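To: Veltness Residents List
From: Grodcombe Housing Office
Subject: Re: Kitchen cabinet replacement, Building 2

A resident of Building 2 wrote in April:
> Will the new doors have handles or knobs? And how long will
> we be without the use of our cabinets?

The Office thanks the resident for these questions. All units will receive knobs in the Kernis style. Work in each unit is scheduled to take up to 12 days.

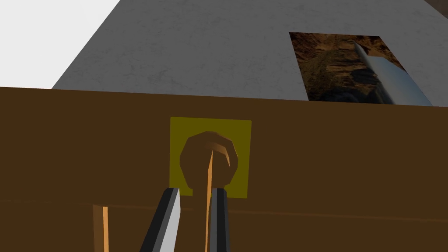
Round brown knob on square backing plate, computer rendering.

Residents are asked to empty all cabinets before work begins. Requests for storage boxes should be sent to the contractor, Sandhu, no later than the 21st of the month. Requests received after that date will be filled as supplies allow.

Grodcombe Housing Office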